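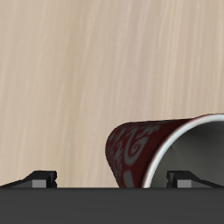
The night before the vote
Filed under: Diary of a Deal Lawyer
Print this | E-mail this to a friend

Quarter to midnight and I am back at the kitchen table with the proxy statement, all 386 pages of it, looking for the word "independent". The other side say we have used it loosely. Having now read as far as page 140 I think we have used it the way my grandmother used salt.

February is supposed to be the quiet month. That was how they sold it to me when I moved across from the disputes floor: reporting season doesn't get going till March, everyone's skiing, you'll be able to see a dentist. I haven't seen a dentist. I have seen a great deal of Bagheri, who own a bit under a tenth of our client and would like to own the conversation as well.

For my own benefit, when I read this back in a year and can't remember why I was so cross: the client is Stulano, who make pumps and valves and the things that go between pumps and valves. A perfectly decent company, slightly asleep. Bagheri turned up on the register last summer, said they were supportive long-term holders, and by autumn had sent the chairman a letter so supportive that he had to lie down. They want three seats on the board and the valve business sold. The buyer they have in mind is Foretti, whom they swear they have never spoken to. Foretti also swear this. I have never known two parties so keen to tell me how little they talk.

The morning went on the telephone. Līga Vītola runs the campaign from our side and had us all on at seven, which is a cruel hour to hear anybody say "optics". She is very good. She had the proxy count on one sheet, and next to the names that hadn't voted she'd written what each fund manager had said to her, word for word, including one who'd said only "hmm". We spent ten minutes on the hmm. The bankers felt it was a warm hmm. Līga, who had been on the actual call, thought the man was eating.

Then the letter. Every fight of this sort has a final letter to shareholders and every one of them is the same: thank you for your support, look how far we've come, these people will ruin everything, please use the white card. We had got to draft 12. The chairman likes drafts one to four. The chief executive likes draft nine, which he wrote most of. The bankers want a chart in it, and the chart they want starts in the one year when the share price makes us look clever. I said someone at Bagheri would be able to find the other years. There was a pause, and then one of them asked if the chart could be smaller.

We cut "unprecedented" in four places and "robust" in six. I left one "robust" in because I was tired and it was describing a valve.

At lunch (a banana, standing up) a message from Bagheri's lawyers, copied to more people than I knew worked here. It raised eleven points. Nine of them were points they'd raised before, one was a complaint that we hadn't answered the nine, and the last was about the size of the meeting room. They have worked out that if all 647 of the shareholders who asked for a ticket turn up, some of them will be in the overflow with a screen, and they would like our written assurance that the overflow will be treated with equal dignity. I rang the hotel. The overflow is nicer. It has windows and it's nearer the biscuits. I wrote back giving my assurance and I hope there was nothing in my tone.

Spent the afternoon on settlement, by which I mean I sat outside a room in which other people talked about settlement. This happens in nearly every one of these and it always happens on the last day, like revising. They'd offered to take two seats. We'd offered one, plus an observer. The chairman then said, in the hearing of both sides, that he would sooner give the observer's chair to his dog, and that took us from three o'clock to half past four. The dog, I gather, is a spaniel. There was some discussion of whether it held shares.

By six it had fallen apart over the standstill. They would promise to be quiet for one year, we wanted two, and neither side could be brought to say eighteen months out loud, although I could see it on everybody's pad. I've been doing this long enough to know that you can't be the junior person who says eighteen months. I ought to have said it. I'm writing it down so that I remember I thought of it.

Home by eight, to find I'd missed supper, though a plate of it had been left under another plate. T. asked who was winning. I explained that the two advisory firms had split, with one telling holders to back the board and the other recommending one of Bagheri's three, that the index funds vote late and don't say how, and that a lot depended on whether a pension fund in the north could find its own paperwork. T. said, "So you don't know." Ten years of marriage and still the best cross-examiner I've met.

The pension fund is real, by the way, and is keeping me up. They hold a small block through Wurkance, who are a custodian, or own a custodian, or were lately bought by one; I have had all three explanations and the last came from Wurkance. The voting instruction was sent and then wasn't received, and then was received twice, once for us and once for them. When that happens the later one counts. Both are stamped with the same minute. I asked if there were seconds. The young man said he'd look into whether there were seconds.

We may well lose one seat. I think I've thought so since the second adviser came out, and I think Līga has too, as she has stopped saying "when we win" and started saying "whatever the outcome". The candidate who'd get in is the sensible one, a woman who ran a water company and asks short questions. I met her at the first round of talks and thought, rather disloyally, that I'd want her on any board I had money in. I haven't any money in Stulano. I'm not allowed. It's the one thing about this case I've found restful.

The running order for tomorrow is ironed and on the chair, if you can iron a running order; I mean the shirt is ironed and the running order is on top of it. Doors at nine, meeting at ten. Polls close when the chairman says they do, and he has been told, by three separate people, not to say it early. He gets the script in large type. I've taken out the dog.

Page 140 again. The word appears twice in one sentence. I'll do another twenty pages and then bed, unless the seconds come through.

00.50. The seconds have come through. One vote was stamped 20:79, which isn't a time. I've asked him to check and he says it may be a reference number, and that the full thing is 2079 with something after it that his screen won't show. He'll know more at eight. The alarm's set for half past five and I have put the phone in the other room, where I can hear it perfectly well.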